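Bring back the returnable bottle

I grew up in Hustcombe, where every glass bottle that came into the house went back out again. You paid a deposit at the shop, rinsed the bottle, and stood it by the door until somebody was going into town. The shop gave you your money or took it off the bill. It was a chore, and we did it without much thought.

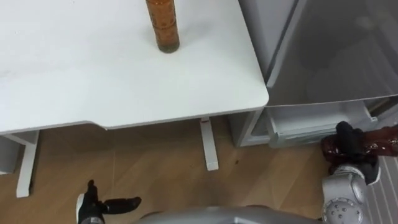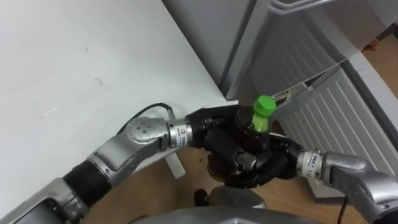 The town council is asking for written opinions on a deposit plan before it votes, and a reader in Gratavden has already sent me hers: she will gladly pay a deposit the day the shops agree to take the bottles back without an argument, and she doesn't expect that day to come. I think she is right to worry about the shops. I still think the plan should pass.

Start with what we do now. Glass goes in the blue bin with everything else, and by the time the truck has dumped it a good share is broken and mixed with paper. The hauler charges extra for loads like that. Last year the town paid for 178 of them. The glass that does get sorted is crushed and trucked a long way to be melted, and melting takes a lot of fuel. A bottle that is washed and filled again skips most of that.

Durkness tried a return program in November of the year before last. It began with 11 shops and a small washing plant in the old dairy. The results were mixed. People brought back far more bottles than the shops had room for, and two of the shops quit before spring. The others rented a shed together and kept going. They now handle over 1,000 bottles a week, and the complaints I hear from there are mostly about the shed's hours.

The best argument against the plan is cost to small stores. A corner grocery has no back room to spare, and the owner is already doing the work of three people. The draft offers each store a one-time payment of $599 for racks and bins. That buys racks. It doesn't pay anyone to stand there and count empties on a busy afternoon. I would change the draft so that stores keep a few cents on every bottle they take in, and I would let the smallest ones opt out for the first year.

Another complaint is that deposits are hard on people with little money. A deposit does tie up cash, and for some families that matters — though it also comes back, and the trash fee doesn't. Maluleke, the bottler out on the county road, has said it would use standard bottles if two more towns joined. Standard bottles would let any store take any empty, and most of the arguments at the counter would go away.

The vote is next month. Written comments go to the town clerk, and a short letter counts the same as a long one.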